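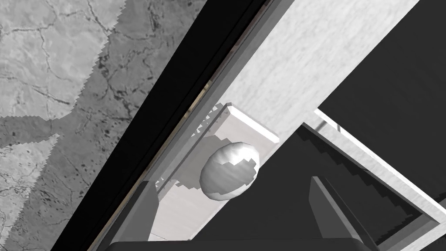 "Is the river going to make it to the steps this year?"

"It'll make it to the third one and then lose interest," said Thérèse Nguyen, and she went back to threading her needle.

She was right, of course. She'd been right every spring since we moved to Trindell, and I had started writing her predictions in the back of my bird book so I could prove it to people. I was eleven. There was nothing in the whole world I loved more than the Lanorum River when it was about to flood, and there was no one in town who knew it like Thérèse, who had lived next door to it for most of her life and spoke of it the way other people spoke of a brother-in-law.

You have to picture the noise! All winter the Lanorum made no sound whatsoever. You could skate on it as far as the MacPherson bridge and hear your own scarf rubbing on your collar. Then one night near the end of March there'd be a crack like a dropped piano, and everybody's porch lights came on, and people came out in parkas and rubber boots to stand along the bank in the dark and listen to it go. My dad carried my little brother out wrapped in the chesterfield blanket. Mrs. Pukex from the bakery brought butter tarts in an ice cream pail. (She claimed they were left over. They were still warm.)

That was the year of the guess.

The guess was simple. You paid a toonie at the hardware store and wrote down the day and the hour when the old red door would go under the bridge. The door was hauled out onto the ice in December, propped up on two sawhorses, and it stood there all winter looking as if somebody might knock. When the ice went, the door went. Whoever came closest got half the jar, and the other half bought new nets for the rink.

I had 90 dollars saved from shovelling, and I wanted a telescope, a proper one, with a tripod, and I had worked out that half the jar would get me the rest of the way. So I went next door with my bird book.

"When's the door going?" I asked.

Thérèse was hemming curtains. She had a kitchen so full of fabric that you had to turn sideways to reach the kettle, and a window over the sink that looked straight down the slope to the ice.

"Oh, I don't do the door," she said.

"But you know."

"I might know."

"You always know!"

She bit off her thread. "Put your boots back on," she said.

We went down to the bank together, her with one hand on my shoulder, and she showed me how to look. I'd thought I was already looking. She showed me the grey patch off the point where the creek came in, and how it had grown since Sunday, and the ridge along the far shore where the ice had lifted and dropped again. She had me lie on my stomach with my toque pulled up off one ear and my head on the ice at the edge, where it was still as thick as a mattress. There was something under there! A ticking, very quick and far off, and below that a sort of long breath.

"Hear that?"

"What is it?"

"That's it thinking it over," she said. "When the ticking stops, you've got a day. Maybe a bit more if the wind's out of the north."

I went down every morning before school and every afternoon after. I lay on my stomach until the front of my snowsuit was soaked through, and my mother said if I caught pneumonia she was sending the bill to Thérèse. Tick, tick, tick. The chinook came through and melted the rink. Tick, tick. The geese came back, 157 of them in one go over the grain elevator, and I wrote it down with three exclamation marks, which I still think was fair.

On the Thursday it stopped.

I can't tell you how strange that was. I held my breath, thinking I'd got my ear in the wrong spot, and I moved along a bit and tried again, and there was only the long breath, lower than before. I ran all the way up the slope. I had snow down both boots. Thérèse was at the sink with her back to me, filling the kettle, and before I could get a word out she said, "I know, love. It woke me up."

"It woke you up when it *stopped*?"

"Go on. The store shuts at six."

I got there at ten to. I wrote down Friday, eight o'clock at night, and then I remembered the wind, and I went out and stood in the road with a wet finger in the air like somebody in a cartoon. North. Definitely north. I went in again and scratched it out and wrote Friday, eleven.

And then I did something I've never quite been able to explain. I put down a second toonie and filled out another slip, for the same night, at 10:40, and I printed T. NGUYEN on it in my best capitals.

The crack came on Friday just after supper. By nine the whole town was down there. The ice went by in slabs as big as garages, grinding and rolling over, showing their green undersides under the truck headlights, and the door stood out in the middle of it all on its own piece, perfectly upright, turning around very slowly. People were yelling at it. My brother was yelling at it from inside the blanket. It hung up on the point for what felt like a year, and Thérèse, beside me in her late husband's enormous coat, said, "Come on, you old goat," and it let go.

It went under the MacPherson bridge at 10:43.

There was 788 dollars in the jar, the most there'd ever been, and when they read out the name on the slip she turned and looked down at me for a good long while with the butter tart halfway to her mouth.

"I don't do the door," she said.

"I know," I said.

We had the telescope set up at her kitchen window by the middle of April, with the curtains pinned back and a stack of quilting squares under one leg of the tripod to level it. The river came up to the third step and stayed there two nights. She mostly used it to look at the herons. I got the moon, and on clear evenings, if she'd finished with the herons, Jupiter.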